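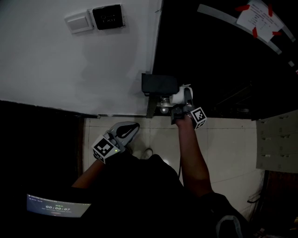 Seven seconds in, both grippers on the job, right one already on the white cylinder. Hallway floor edition!

Thread on what I've been up to since March, for the people who keep asking what "collecting demos" means when I say I can't come to lunch.

1/ Short version: I do small everyday jobs with a gripper in each hand, and every go gets recorded. Those recordings become the examples a policy learns from. One go is an episode. I have done a LOT of episodes.

2/ The cubes with the black and white patterns are markers. They let us work out where each gripper is and which way it's turned, the whole way through the episode. If I block one with my own arm for too long, that episode gets flagged and I do it over. You learn to keep your elbows out.

3/ Count as of tonight: 471 episodes for this task set, which we call Maurya (all our task sets get names, Prullton was the drawers one and I still dream about it). After review we keep 95 out of every 100 or we go back and find out what I'm doing wrong.

4/ Floor work is its own thing. Tables are easy, you stand there and everything is at a nice height. Down on the tiles your knees are in the way, your shoes are in the way, and you're looking at everything from a weird angle. Which is great for the data! I just wish it was great for my back.

5/ Biggest surprise for me was how much the slow ones matter. My first week I was racing, super smooth, very proud. Dirk Hendriks looked through them and asked me to redo the lot with a proper pause before closing the fingers. He was right, the grasps are so much easier to pick out now.

6/ Also, please fumble sometimes. If I miss the grab and then fix it, we keep that. A policy that has only ever seen perfect grabs has no clue what to do after a bad one.

7/ Things I'd tell someone starting out: timer where you can see it. Sleeves up. Say the episode number out loud before you start, you WILL lose track. Move the object a bit between runs, and move yourself too, a different stretch of wall counts as a different place.

8/ Next is Starkine, same grippers but two people handing things to each other. I've tried it twice with Dirk and we bumped cubes both times. So excited for this one.

Okay, knees have recovered, going back down for another batch. Ask me stuff, I'll answer between episodes.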